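Why Do Windows Fog Up?

Have you ever come into the kitchen on a cold December morning and found that the window had gone all misty, so you could hardly see the yard? Maybe you put your finger on it and drew a smiley face (I still do, and I am quite a bit older than you!). Where does all that mist come from, when the rain is outside and the window is shut tight?

The answer is floating around you right now. Air has water in it, even when it feels perfectly dry. The water is in the form of a gas called water vapor, and you can't see it at all. It comes from boiling pots, from hot showers, from damp socks hung over a chair, and from you, too, because every breath you let out carries a little water with it.

Now, the tiny bits of water in warm air are zipping about very fast, much too fast to stick together. When they bump into something cold, such as a window in winter, they slow down. Slow bits of water like to cling to one another, and before long they have made a droplet. Scientists call this condensation, a long word that is fun to say once you have practiced it a few times.

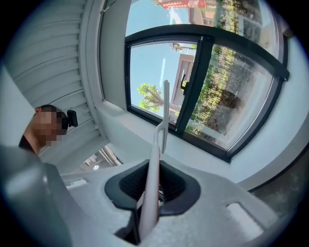 One droplet is far too small to notice, but thousands of them side by side bounce the light every which way, and the glass looks white. If more water keeps arriving, the droplets join up, get heavy and go running down in wiggly little rivers.

You can make some fog yourself. Put a drinking glass in the refrigerator for 30 minutes, then take it out and breathe on it slowly, with your mouth wide open, as if you were saying "haaa." Watch how long the mist stays. Then try it again with a glass from the cupboard. Which one fogs up more?

Wenjie Cui, who is nine and lives in Barness, wrote to ask whether clouds are made the same way. Yes, Wenjie, they very nearly are! Up high, where the air is cold, water vapor gathers on tiny specks of dust, and there are your droplets again, only this time they are floating in the sky.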